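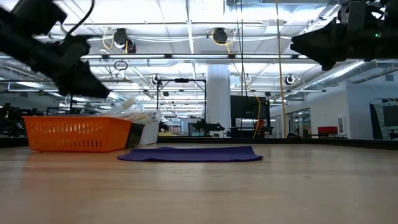

Purple cloth and orange basket on the table

Oltovik Monitor
Desktop research license, single seat
From Rasent

Collects and sorts public extremist posts, channels and archived web pages for academic teams. Runs on your own machine. No cloud account, nothing leaves the building unless you export it.

Built for terrorism studies, radicalization research, content moderation policy. Not a surveillence tool and we don't sell it as one. University, nonprofit or government research unit only. Proof of affiliation at checkout.

What it does

Saves a page with time stamp and file hash, so you can cite it after it gets taken down.
Codes material against your own codebook. Two coders side by side, agreement scores worked out for you.
Blur on by default for images and video. Click to unblur, one at a time. Audio starts muted.
Grayscale view. Asked for a lot by people doing long coding days.
Session timer with forced breaks, set by the project lead. Can't be switched off from a coder login.
Link maps between channels, export to CSV or GraphML.

Starter codebook included, 394 codes, edited by Arif Siriwardena. Edit it, cut it down, throw it out, up to you.

What it doesn't do

No private groups. No fake accounts. No log in on your behalf. Please stop asking.
No face matching.
No automatic "risk score" for individuals.

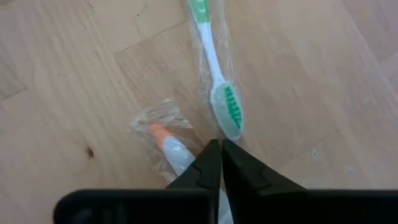

Wrapped toothbrushes, one green and white

Requirements

16 GB memory. 8 will open it but link maps crawl.
Encrypted drive, installer checks and will refuse without it.
Windows or Linux. Mac build was due in January, still testing.

Languages

Menus in English, French and Vietnamese. Vietnamese text search was redone with the Đàm word list, handles missing tone marks much better then the old one. Right to left scripts display fine, search is OK, export has a known bug with mixed lines (fix coming in the next point release).

Price

$869 per seat, per year. Updates included. PhD students, write first, there is a lower rate but we need a letter from your advisor.
Renewals same price. No auto renew.

Ethics review pack

Comes with every license. Data handling sheet, storage plan template, coder welfare plan, sample consent wording for the interview module. Word files. Your board will want changes, they always do.

Training

2 sessions online with first order, or on site at our Stonstead office. Bring your own laptop.

Orders by purchase order or card. Keys sent by email after the affiliation check, usually next business day. Returns OK if the key hasnt been used.

Page updated Jun 6, 2018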